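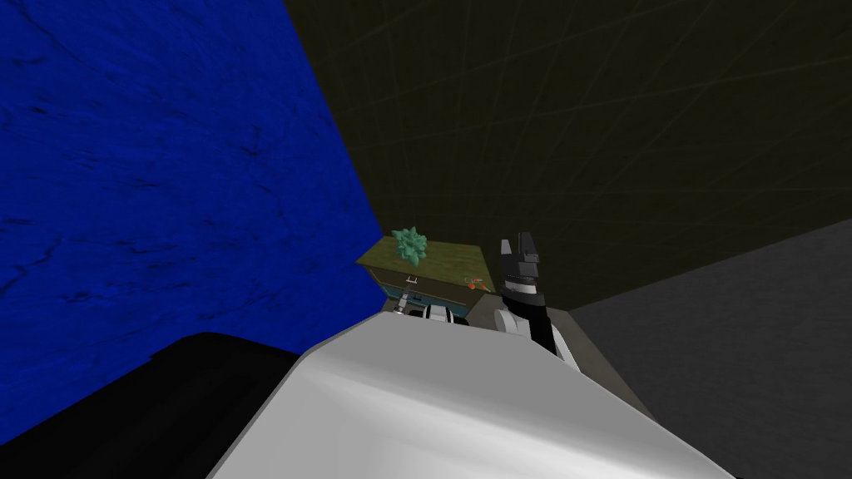
How to decant an old bottle of red wine

By Vratislav Ondrejka
5 Aug 2022
5 min read

Customers in our shop in Rurov often buy an older red for a birthday or a wedding anniversary, and then they call me in the evening with the bottle already open and the wine full of dark bits. The dark bits are sediment. It is not dangerous and it does not mean that the wine is bad, but it tastes bitter and it feels like sand on the teeth. With a little preparation you can leave almost all of it in the bottle.

What you need

A decanter or a clean glass jug, bigger than the bottle. A corkscrew, best the type with two prongs if the cork is old. A small flashlight or a candle. A dry cloth. The jug does not have to be expensive. At home I use a plain one from Mostyn that was sold for lemonade.

Smell the jug before you start. If it was standing in a closed cupboard it can smell of the cupboard, and the wine will take this smell. Rinse it with warm water without soap and let it dry upside down.

The day before

Stand the bottle up. If it was lying on its side for years, the sediment is along the whole side of the glass and it needs time to fall. One full day is good, two days are better. Put it in a cool place where it will not be moved. The door of the fridge is a bad choice, every opening shakes it.

Opening

Cut the foil lower than usual, under the thick ring, and take off the whole top part. You will need to see through the neck later. Wipe the top of the cork with the cloth, there is often some black mold and it is harmless.

Pull slowly. Do not turn the bottle and do not hold it between your knees. If the cork breaks, try to put the screw into the rest of it at an angle, and pull again. If it falls inside, leave it there and pour through a fine tea strainer.

Pouring

1. Put the light behind the neck of the bottle, a little below it. The flashlight can lie on a pile of books.
2. Hold the jug in one hand and the bottle in the other, and begin to pour in a thin, steady stream along the inside wall of the jug.
3. Do not stop and do not put the bottle upright again. Each time it goes back, the wine washes over the sediment and mixes it.
4. Watch the neck, not the jug. First the wine is clear, then you will see something like smoke, and after it come the dark grains.
5. Stop at the smoke.

From a normal bottle you usually lose less than one small glass. I once left 200 ml behind in a Fendon red because my hand was nervous – this was too much, but the rest was very clean. The cloudy part can go into a sauce.

When to serve

Old wine can lose its smell quickly in the air, so I decant it just before the guests sit down. A young and strong red is a different case. It has little sediment and you decant it for the air, so you can leave it in the jug for 2 hours and taste it from time to time.

If you are not sure about your bottle, taste a small sip right after opening. When it is already soft and pleasant, pour it and drink it. When it is closed and hard, give it more time.

Cleaning the jug

Rinse it the same evening with warm water. For red stains at the bottom I use a spoon of uncooked rice with a bit of water, and I swirl it until the glass is clear. The Nodach cleaning beads do the same work and you can use them again, only pour them out over a sieve and not over the open sink.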